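3.2 Pleadings, delay and the age-limit petitions

We coded 264 petitions challenging a statutory minimum age, drawn from the four registries that publish full orders (Barnura, Drakska, Ogbonna, Itia). Age limits here cover marriage, driving, liquor purchase, candidacy and entry to certain trades. Petitions withdrawn before first hearing were dropped. So were duplicates, where the same counsel filed the same text twice.

Standing was rarely the problem. In Barnura the court asked for the government's reply at first hearing in most cases, usually without giving reasons. Drakska slower — notice went out only after a preliminary note from the registry. Median wait from filing to reply was 264 days in Ogbonna and 878 in Itia, a gap we did not expect and cannot fully explain with caseload alone.

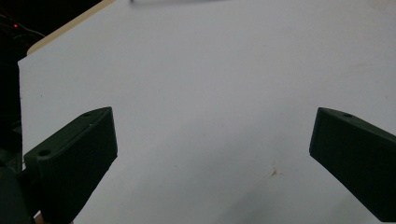
Figure 4. Two gripper fingers over a pale tabletop, nothing held between them.

Reply affidavits are short. Few run past 16 pages, and the argument for the chosen age is often a single paragraph citing "public health" or "maturity" with no source. Courts noticed this in Drakska but seldom acted on it. Where a comparison with a neighboring state was pleaded, the reply tended to say that policy is for the legislature and stop there. Fees also matter: a flat 700 at filing in Itia, nothing in Barnura.

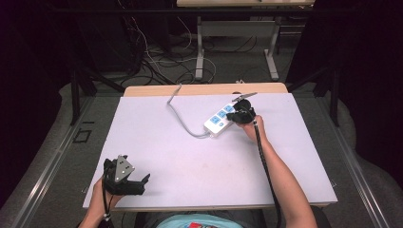
Severability is the harder question. If the age clause falls, does the rest of the act still work, or does the permit scheme go with it? Ogbonna judges treat the clause as a part that can be lifted out; Itia judges look at what else draws on it. A power strip with three blue sockets in a row is a fair picture of the second view — one cord, and whatever is plugged in depends on it. License terms, penalties and seller duties all take their meaning from the age clause, so striking it leaves them on the books but with no content. Petitioners seldom adress this. Only the later filings, from March on, ask for a replacement age in the alternative, and those are coded seperately in 3.3.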